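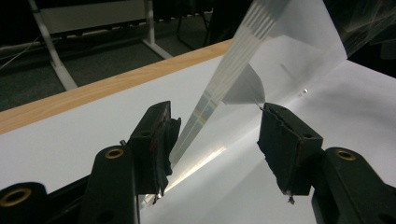 Page last changed: June, 4:46 p.m.

Ondbridge opens a sorting room for clear plastic sheet

ONDBRIDGE – Thin, clear plastic sheet now has a place of its own at the Deltov reuse center. The new sorting room on Plillis Street opened to the public this month, and we're delighted with how it has come together!

Sheet plastic is awkward stuff. It folds over on itself, it catches the light so that a crease can look like a tear, and a large piece is hard to lay flat without help. In the old building it shared a table with cardboard and paint cans, and plenty of good material ended up in the trash. The new room gives it wide tables, bright overhead lamps and 14 hanging rails where longer pieces can rest without creasing.

Each sheet is lifted off the table, checked on both sides and smoothed out again. Clean pieces are rolled and put on the shelves by size. Torn or sticky ones go into the bins by the back door and are baled for recycling. Sheets with a printed or striped band along one side are kept as well (gardeners and art teachers ask for them all the time).

During a trial run this spring the center took in 3,000 sheets from homes, shops and schools in and near Ondbridge. Gardeners picked up the most, mainly for cold frames and seed trays, and 61 rolls went to local classrooms for painting, printing and stage sets.

The room was fitted out under the Nimri project, Deltov's program for household materials that curbside pickup doesn't take. Shelving and tables came from the old Plillis Street print shop, and they have cleaned up beautifully.

Residents can drop off up to 46 sheets per visit at no charge. Please shake off any dirt, take off tape and staples, and fold loosely or roll. Bubble wrap and food film can't be accepted for now.

Rolled sheet is free to take home whenever the center is open. Ask at the front desk for a size list, or bring your measurements and have a look through the shelves.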